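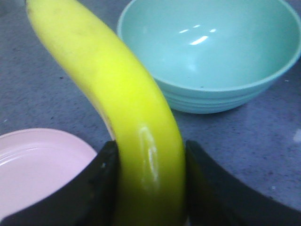 22 Nov 2022

I have been thinking about fruit bowls, so you can gauge for yourself how the month has gone.

We moved to Gistunville with more kitchen than we'd ever had. In the old flat the bench was the width of a chopping board, and the fruit lived on top of the fridge, where it went soft in private. Now there's a proper benchtop, grey and speckled, polished enough that you can see last night's crumbs and their reflections. I was very pleased with it for 3 days. Then it began collecting things, because a clear bench to our household is what a vacant lot is to a man with a trailer.

So I made a rule. One bowl may live on the bench. Everything else goes in a cupboard or explains itself.

## The field of candidates

I own more bowls than I'd admit to in front of my mother. The big timber one from Mustitz was the favourite going in. It's handsome, it weighs as much as a toddler, and it has to be oiled, which I did once with great ceremony and have not done again. Put on the bench, it looked like it was waiting for a magazine. It also swallowed things. I once found a lime at the bottom that had become more of a walnut.

The wire one was out early. Wire bowls leave a grid on your pears.

That left the green one, which I'd had for years and used mostly for chips. It's a pale minty thing with a fat rounded rim, and I had never given it a moment's thought until it was sitting there on the grey looking as though somebody had planned it.

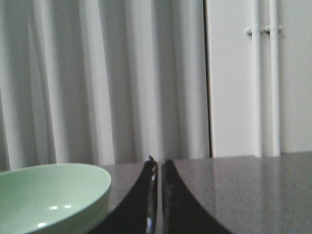 ## What I asked of it

My standards weren't high. I wanted a bowl that would hold a few bits of fruit, be wide enough to see into, and cost nothing, on account of my already owning it. I'd been to look at new ones. There was a stoneware number at Uma for $80, and another at $100 that had a deliberate wobble in it, and I stood in front of the wobble for quite some time trying to become the sort of person who'd pay for it.

The green one has no wobble. It does have faint ridges running round the outside, which I noticed only after I'd put it down somewhere with decent light. They feel nice under the thumb. They also make it look slightly stacked, like several thinner bowls that have come to an arrangement.

Washing up is easy enough. The inside is smooth all the way round, so you wipe it and that's that. Compare the timber one, which may not be soaked, may not be left damp and may not, as far as I can tell, be used.

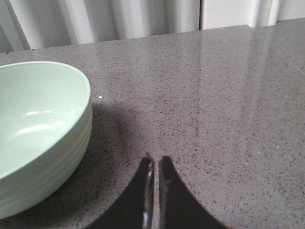 Bảo Kiều wrote to say that I was overthinking it, that a fruit bowl is any bowl with fruit in it, and that the real trouble is people who buy for the bowl they'd like to fill. Two bananas and a mandarin is a household's honest consumption, the email went on, and anything above that is decoration.

I found this irritating for an afternoon and then went and looked at my shopping dockets. Bananas, week after week. The odd apple. A mango last December that I still talk about. I'd been choosing a vessel for a Dutch still life and I live on smoothies and toast.

## The banana problem

Bananas are a dreadful fit for most bowls. They're the wrong shape for anything round, they lean, and if you put them under something they bruise out of spite. The tidy answer is one of those hooks on a stand. I had one. It fell over whenever the bunch got down to 2, and it took up the same room on the bench as the bowl it was supposed to spare me.

In the green bowl a single banana lies on the diagonal with its stem up against the inner wall, quite comfortable. It's wide enough for that. I'd like to claim I measured.
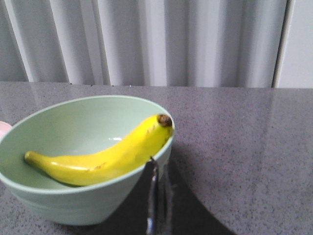

A few notes for anyone else reorganising their life around crockery:

- Keep the bowl towards the back of the bench, or it'll fill with keys. Mine has had a AA battery in it already.
- Onions are not fruit. We've had this out at home and I consider the matter closed.
- If the bananas have gone spotty, freeze them peeled. I froze a lot of them in their skins one year and had to go in with a knife.
- Wipe underneath when you wipe around. A polished top shows the ring.

The timber bowl has gone up above the oven with the fondue set. The wire one went to Nông, the op shop by the station, where the woman at the counter turned it over twice and asked if it was a hat. I said it could be.

Next I'm doing the cutlery drawer. There are 3 potato peelers in there and only one of them peels.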